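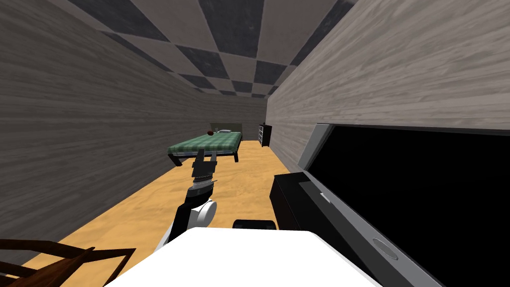

What is a phantom grasp?
It's a fault where a robot arm reports that it's holding something when its fingers are empty.

Home Articles Faults Glossary Contact

I've had a soft spot for this one ever since I first met it in Trilar, the home simulator (I lost most of May to it!). The arm reaches, the fingers close, the software ticks off "object held" and the robot trundles away with nothing at all. On a cup that's just annoying, but on anything sharp or hot it becomes a safety matter, as the thing may still be lying where people think it isn't. 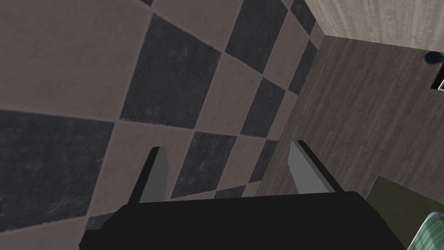
Causes

The one I see most is a stale finger reading. In Memerex, the control program I use, the finger gap was checked 600 milliseconds after the close command, and sometimes the number was left over from the try before. A badly set wrist angle does it too – 3 degrees was plenty to make my fingers shut beside the target! Out of 17 runs I logged that afternoon, 7 ended this way.

Cures

I now ask for a fresh reading, lift a little and ask again. Sekiguchi grippers have a touch pad on each finger as well, which I'd happily pay for.

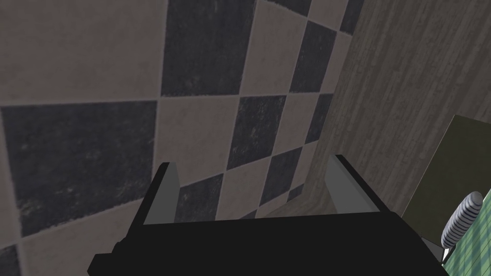 Simulated gripper with its fingers open and nothing between them.

See also: dropped load, slip, Clillari test

Shares 17 Comments 3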